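The Course Is the Instrument

Measuring, marking and timing a high school cross country race at Flusa

A track is built to a known length and stays that length. A cross country course is set again each season on grass that grows, washes out and gets mowed by someone with other things to do. The fall course at Flusa is listed at 3,850 meters. It starts on the lower field, crosses the service road, climbs to the ridge above the reservoir and comes back along the fence line to the finish. The length on the card is only as good as the line it was measured on.

Coaches tend to measure with a satellite watch. A watch records position at intervals and joins the points, so it trims tight bends and adds length under tree cover. Two watches worn on the same wrist will often disagree. The host team at Flusa uses a measuring wheel, rolled along the shortest path a runner may legally take, which means close to the inside of every turn. The wheel is checked on the school track before and after. If the two checks differ by more than the team allows, the measurement is thrown out and repeated. 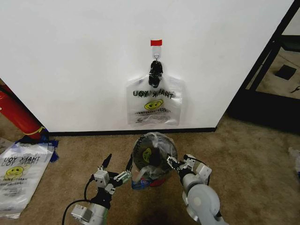

Grass adds its own error. A wheel bounces on rough ground and reads long, so the course that results is slightly short. The remedy is walking speed, steady downward pressure and a larger wheel. Measurements are taken in August, after the final mowing pattern is set, and the turns are marked with short-lived turf paint that has to be renewed through the season.

The marked splits sit at 1,000 and 2,000 meters. The first is on flat ground and gives a clean reading of opening pace. The second comes partway up the climb, where pace drops for everyone, and it is often misread by parents standing near the flag. A runner who passes it slowly may be placed well for the descent. The coaches compare splits only with earlier splits on the same course.
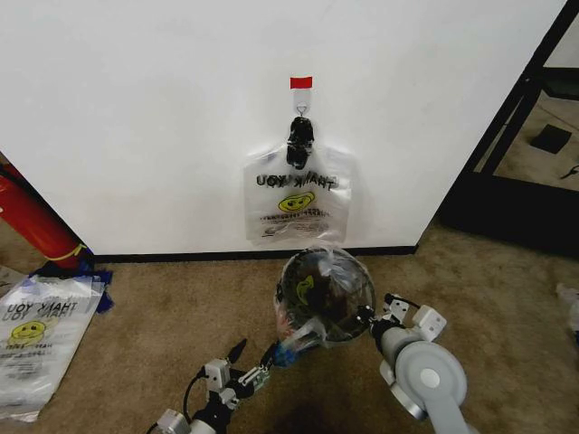
Clear shopping bag on an adhesive hook, with red tape above.

Timing is handled by Vistari, a regional contractor that covers most invitationals in the valley. Each bib carries a passive tag on the back. Antennas in the finish mat energize the tag as it crosses, the tag returns its number and the reader logs a time. The human body absorbs the signal, so a tag tucked under a jersey or folded into a waistband can be missed. Bibs must be pinned flat at all four corners, on the front.

A tag time marks when a bib crossed the mat. The rules of the sport are concerned with when the torso crossed the line, and in a tight finish the two can produce different orders. Vistari therefore runs a finish-line camera beside the mat, and any gap too small to trust is settled from the video. Team scores are held until that review is complete. The delay annoys spectators, but reversing a posted result annoys them more.

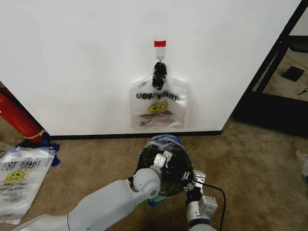

Bib assignment causes more bad results than antennas do. The entry file arrives from each school, numbers are issued in order, and then rosters change. An athlete is sick, a substitute takes the bib and the substitution slip stays in a coach's pocket. The fix is a fixed drop point for paper and leftover bibs, in the same spot at every meet. It does not need to be much: a clear plastic shopping bag on a wall hook, the kind with THANK YOU and a yellow smiley face printed on it, shows its contents to anyone walking by. Slips are entered before the gun. Unused bibs are removed from the start list in the same pass, so that the finish software does not wait for runners who never started.

The start is the other weak point. Boxes are painted on the lower field, each wide enough for a team to stand in a short column. At Flusa the field narrows at the service road, and in past years the outer boxes ran farther to reach it. The line was redrawn as a shallow arc, set out with a rope from a stake at the center of the gap. Every box now lies the same distance from the point where the runners come together.
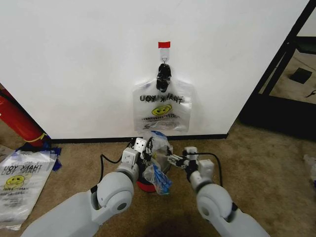 Corinne Haldane
Contributing Editor, Course and Equipment

The Mohamedi Invitational, held on this course in October, puts the most strain on the setup. It has 8 races in one morning, and the clock for one is often running while the next field is being called. Each race is logged as a separate file with its own start time. A hand-started backup watch runs at the line for every race, and a written list of bib numbers is kept past the finish in order of arrival. If the reader loses power, the results can be rebuilt from the list and the watch.

Weather is recorded with the results: temperature at the start, wind direction on the ridge, condition of the ground. The Vutier course, across the valley, drains poorly and its times after rain are hardly comparable with its times in a dry week. Flusa sits on gravel and changes less. Rankings that merge both courses into a single list usually leave this out.

The wheel goes out again when the mowing stops in November, along the same painted line, and the new reading is entered next to the August one.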